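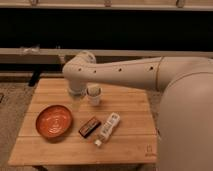

Firwood Fen

May 12, 2021
By Shanthi Sultana

Firwood Fen is a 700-acre peat wetland with a strip of old spruce along its north side, and it's the entry I've been promising to write for this wiki for ages. I've walked it more than any other place we cover, so forgive me if I wander a bit.

Name and location

The fen sits in a shallow bowl below Cârstea Ridge and drains south through Kasex Creek. Older maps call it Cârstea Bog, which still starts arguments. A bog gets its water from rain and snow, while a fen is fed by groundwater too, and you can see the springs bubbling along the foot of the ridge (wear boots!). The current name comes from the Firwood logging camp, which stood near the present parking area.

History

The camp's crews dug 49 ditches to dry out the peat so they could plant timber. The trees mostly sulked and fell over, and the land changed hands a few times after that. The last private owner was a holding company called Promura, which wanted to cut peat for garden soil. I remember the hearing on that permit, and I've never seen the town hall so full. 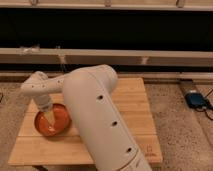
Promura dropped the permit request that winter and agreed to sell. The Firwood Land Trust, led then by Rodica Zamfir, bought the whole tract with money from 900 donors plus a state grant. A conservation easement now bars peat cutting, building and new roads for good. The easement also covers a 300-foot buffer along the creek, and I think that's the best part of the deal.

Restoration

Ditch blocking began the following January, when the ground was frozen hard enough to carry equipment. Hydrologist Wahyudi Sutanto planned the dams, working downhill from the springs. Sphagnum has come back thickly in the upper basin. The lower end is slower going, and reed canary grass is still a real headache there.

Plants and wildlife

Look for round-leaved sundew, pitcher plant, cotton grass and, if you're lucky, a few grass-pink orchids in early summer. Sandhill cranes nest in the middle, and the winter wrens in the spruce are louder than anything that size should be.

Visiting

There's one boardwalk loop, open from dawn to dusk. Dogs aren't allowed past the first bench. The east spur floods in spring, so check the board at the trailhead before you head that way.

Category: Wetlands and Peatlands

Recently updated entries
Kasex Creek
Cârstea Ridge
Conservation easements, a short guide
Sundews and other bog carnivores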